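Clodlow Text Columns add-in for spreadsheets: review

Clodlow is an add-in that splits, joins and cleans text in spreadsheet columns. It covers the same ground as the built-in LEFT, RIGHT, MID, TRIM and SUBSTITUTE functions, plus a few jobs that otherwise need a long nested formula. I used version 3 on a desktop install through December, mostly on parts lists and address exports.

Installation

The installer is a single file. It adds one tab to the ribbon and twelve functions, all starting with CL. No restart of the machine is needed, but every open workbook has to be closed first. The add-in must be present on any computer that recalculates the file. Without it, cells keep their last value until they are recalculated and then show #NAME?. If you share files, convert the results to values before sending.

Splitting text

The main function is CLSPLIT. The syntax is:

=CLSPLIT(text, delimiter, part, [if_missing])

Text is the cell to split. Delimiter is the character or string to split on. Part is the number of the piece you want, and a negative number counts from the right. If_missing is optional and sets what is returned when the piece does not exist. The default is an empty string.

With "Rosby-10-Blue" in A2, =CLSPLIT(A2,"-",1) returns Rosby and =CLSPLIT(A2,"-",-1) returns Blue. The number in the middle comes back as text, so wrap it in VALUE before doing any math with it. The manual mentions this only in a footnote.

More than one delimiter can be given as an array, for example {"-","/"}. Repeated delimiters are treated as separate by default. There is a workbook setting to merge them, but no argument for it, so two columns in the same file can't behave differently. I would like to see this changed.

Cleaning text

CLCLEAN removes leading and trailing spaces, double spaces, line breaks and the non-breaking space (character 160). TRIM leaves the last of these in place, and it is the usual reason a lookup fails on data pasted from a web page. CLCLEAN fixed every such case in my address file. It does not touch tabs unless the second argument is TRUE.
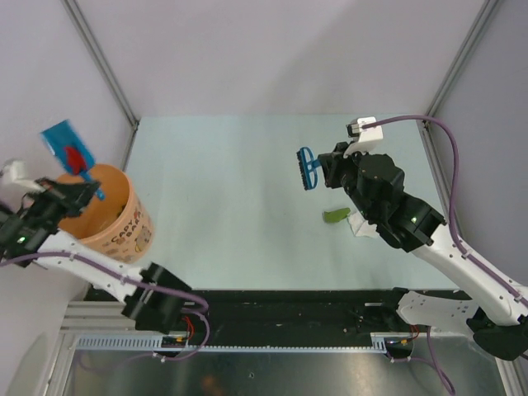 Speed

My test sheet had 3456 rows with four CLSPLIT columns. A full recalculation took 10 seconds. The same results with nested MID and FIND formulas took under two. The first 1000 rows fill quickly and the rest lag behind, with the status bar stuck on a percentage. Setting calculation to manual makes the sheet usable. None of the functions are volatile, so editing an unrelated cell does not set off the delay.

Limits

Each call returns at most 64 parts. Past that, the function gives #VALUE! and ignores if_missing. Functions can't be used inside conditional formatting rules or data validation. They can be called from VBA with Application.Run, though the array form of the delimiter has to be passed as a Variant.

Compared with Undesstead

Undesstead does the same work through a dialog box and writes plain values. It is faster on long sheets and leaves nothing behind that can break on another computer. The drawback is that it has to be run again each time the source data changes. For a one-time cleanup I would use Undesstead. For a sheet fed by a weekly export, Clodlow is the better fit - provided everyone who opens the file has it installed.

Rating

Functions: 4 out of 5
Speed: 2 out of 5
Manual: 3 out of 5
Overall: 3 out of 5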